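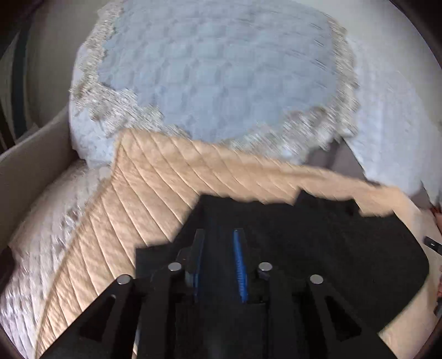 Quilted bedding in beige and pale blue, the blue blanket with a fringed trim.

Subject: Re: [housing-ops] Quilts, blankets and the change of laundry contractor
From: Theophilus Mahama, Office of Residential Services, Clirnside
To: housing-ops list
Date: 13 December 2023

Dear colleagues,

I write in reply to the message from Abdul-Rahman Bawa, which is quoted in part below with my answers after each section. Several managers have written to me separately on the same points, and I ask that they treat this message as the reply to their own.

The short position is as follows. The contract with Nutsugah Laundry takes effect at the start of the new term. It covers sheets, pillowcases, towels, bath mats and flat blankets. Quilted items are accepted under a separate schedule at a separate rate, and they must be sent in their own bags. The present arrangement continues without change until the residences close for the winter recess.

> We were told in October that all bedding would go out in the same
> collection. The notice posted at Limov House now says that quilts are
> excluded. Can the office please confirm which is correct? My staff have
> already begun to bag everything together, and I would like to stop them
> if this is going to cause extra charges.

The October notice described the contract as it was then drafted. Quilted bedding was moved to its own schedule during the final round of negotiation, at the contractor's request. A quilt takes up far more room in the drum than its weight suggests, and it needs a longer time in the dryer if the filling is to dry through. The notice at Limov House is also wrong, in that quilts are not excluded. A corrected notice has been sent to every residence and should replace both earlier versions.

Please do stop the mixed bagging. Nutsugah will not refuse a mixed bag, but the whole bag will be charged at the higher rate, and the charge will appear on the account of the residence that sent it. We do not intend to contest such charges.

> Limov House has 244 beds and we have never had more than one spare quilt
> for every ten. Under the old contract a quilt came back in two or three
> days. If the turnaround is longer we will have residents sleeping under
> coats. What is the plan?

The turnaround for quilted items under the new schedule is five working days. I recognize that this is longer than Limov House is used to. The office has ordered 50 additional quilts, of which 36 are assigned to Limov House and the remainder to the two smaller residences. Delivery is expected before residents return. Until then, I ask managers not to send more quilts in one collection than they can replace from their own shelves on the same day.

Residents who bring their own bedding are not affected. We continue to have no objection to personal quilts, throws or comforters, provided that they are kept off the heaters and that the resident washes them. Personal bedding must never enter the contract bags. Last year we paid twice to replace items that belonged to residents and had gone out with ours, and on one of those occasions the item was a family piece that could not be replaced at all. I wrote to the family myself, and I would prefer not to write that letter again.

> The other matter is the older blankets. We have a good number with fringes
> or loose edging, some in decent condition, some not. The previous
> contractor washed them with everything else and they got worse every year.
> Do we keep them, throw them out, or send them somewhere?

Fringed blankets should not be sent to Nutsugah. The strands catch on other pieces in the wash, and the contractor has told us plainly that it will not pay for damage to them or to anything washed with them. Managers should sort them into two groups.

Those with sound edges may stay in service as a second layer. They should be washed on site, on a gentle cycle, in cold water, in a mesh bag where one is available. Please dry them flat or over two rails. Hanging from one edge pulls the trim out of shape, and a heavy blanket will stretch along the fold.

Those with edges coming away should be withdrawn. If the body of the blanket is still good, the sewing room at Clirnside can take off the trim and turn a plain hem. Please attach a label with the name of the residence, and allow until the middle of next term for return. If the body is thin or torn, the blanket may be given to the animal shelter under the same arrangement we have for old towels. A disposal form is still required.

> Finally, Skukinex. The stock page asks for a category for each item and
> there is no category for a quilted blanket, only "quilt" or "blanket".
> My two assistants have each been choosing a different one, so our figures
> are of no use to anyone. Please advise.
>
> Abdul-Rahman Bawa
> Manager, Limov House

This is a fair complaint and I have heard it from other managers. Until the supplier adds a category, please enter any item with a filling stitched between two layers as "quilt", whatever its size or weight. Everything else is "blanket". The distinction matters for the contract and should be applied in the same way on the bag labels. Entries already made do not need to be corrected one by one. If managers will send me a fresh total for each category by the end of the recess, my office will overwrite the old figures.

I add three points that were not raised in the message but have come up in visits.

Storage. Clean quilts should not be kept in sealed plastic for more than a few weeks. Cotton storage bags are available from the central store on request. Shelving should be slatted or lined, and the lowest shelf should be left clear in any room that has had water on the floor. The linen room on the ground floor of Limov House is such a room, and the work on its drain is not yet scheduled.

Stains. Please do not treat stains on quilts with bleach before sending them out. Pin a safety tag beside the mark and leave it alone. The contractor has asked for this, and our own experience of the past few years supports it, particularly with the pale fabrics.

Damp items. A quilt that comes back damp in the middle should be refused at the door if the driver is still present, and reported to my office the same day if not. It should not be put on a shelf or on a bed. Checking takes very little time: press the center between both hands and hold for a few seconds.

Roughly half of the residences have returned the signed copy of the new collection schedule. I should be grateful to receive the others before offices close. Scanned copies are acceptable. Questions about the rates should go to the accounts desk, and all other questions may be sent to this list, where the answers may be useful to others.

Yours sincerely,

Theophilus Mahama
Office of Residential Services
Clirnside

To leave this list, write to the list owner from the address at which you receive it.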